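Progress report: tabletop handling task set, small tableware
Project: Kerkedau
Prepared by: Chenxi Deng
For: Kwabena Issahaku, Lamptey program office
July 10, 2025

1. Status

The workspace for the tableware tasks is complete and in daily use. Work since the February report covered the enclosure, the choice of objects, and the first block of recorded trials with the cup and tray. Spending is within the approved budget.

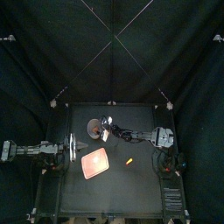
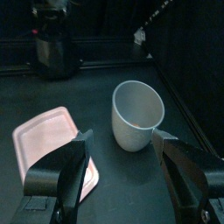
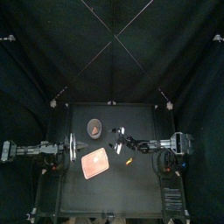 Figure 1. Tableware workspace: overhead view with cup and pink tray (first), cup and tray at close range (second), table and fabric enclosure (third).

2. Workspace

The table has a flat, matte black top with a slightly raised rim. Black fabric encloses it on three sides and overhead. Two cords cross under the top panel, and pale clamps hold the fabric at the upper edges. Room lighting had been the main source of variation between sessions. With the fabric in place, exposure settings are left unchanged for a full session.

The dark surface gives good contrast with light tableware. It also shows dust, and the top is wiped before each session.

3. Objects

The current set has 18 items, all light enough to lift from the side. The cup is white or off-white, slightly wider at the rim than at the base. The tray is pale pink and rectangular, with rounded corners and a raised rim. A small orange item placed in the cup serves as its contents in the transfer tasks. Bowls are part of the same set.

Two items from the Plinholm order were rejected because their rims varied in thickness. Replacements have been requested at no charge.

4. Trials

A total of 1679 trials have been logged, of which 62 were discarded for incomplete records. Nine task variants are defined. Six are finished. The remaining three start with the tray at an angle to the table edge and need a revised start sheet, now in draft.

Side contact near the cup rim remains the most frequent cause of a repeated trial. Start positions for the cup have been moved farther from the tray to leave more clearance.

5. Open items

Cable routing beside the table is to be redone with longer Molex leads. Parts are on order.

The revised start sheet needs sign-off from K. Issahaku before the last three variants can be scheduled.

Storage for the trial records is over half full. A quote for added capacity is attached as Annex B.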